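**Wooden block puzzle with a tray – where do the spare pieces live?**

*Posted by marino_attic, October 26, 2022*

Hello all! We were given a wooden block puzzle in April, the kind with a light wooden tray and chunky colored squares, and I love it dearly, but the pieces wander. I find the purple one under the radiator and the blue one in my slipper. I'd like to keep it out on a low surface so it gets used – a box in the closet means it never comes out again. Does anyone have a setup with the storage close by? Our corner is small, and the floor is pale carpet that swallows everything.

**Kanska268**

Get a box with a lid. We've had ours in one for years, no trouble.

**sodenel_porch**

Oh, I feel for you, we went through the same thing! I'd think about the surface first and the storage second. Colored blocks stand out beautifully on a plain dark floor or mat, and a stray red square is easy to spot from across the room. Then hang your storage on the walls, so the floor stays free for the puzzle itself. A wire basket on a rail at the back is lovely for spare pieces (get a fine mesh, or small ones slip through), and a rack with hooks at the side will hold drawstring bags. 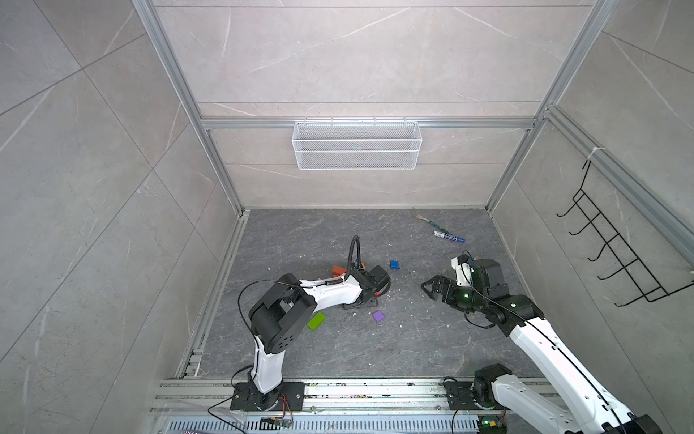
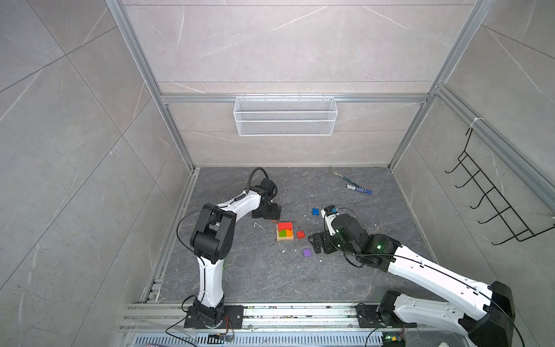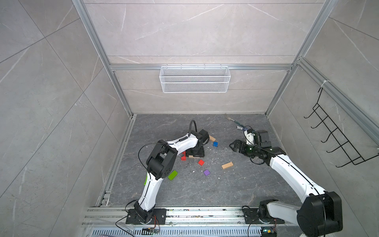

As for the wandering, we settled on a little rule that the tray never moves and only the blocks do. Whatever is loose goes back in before supper, starting with whichever color is farthest away. It took my crew nearly 3 weeks to get used to it, and there was some grumbling, but I haven't stepped on a block since. Do check your slippers anyway – old habits!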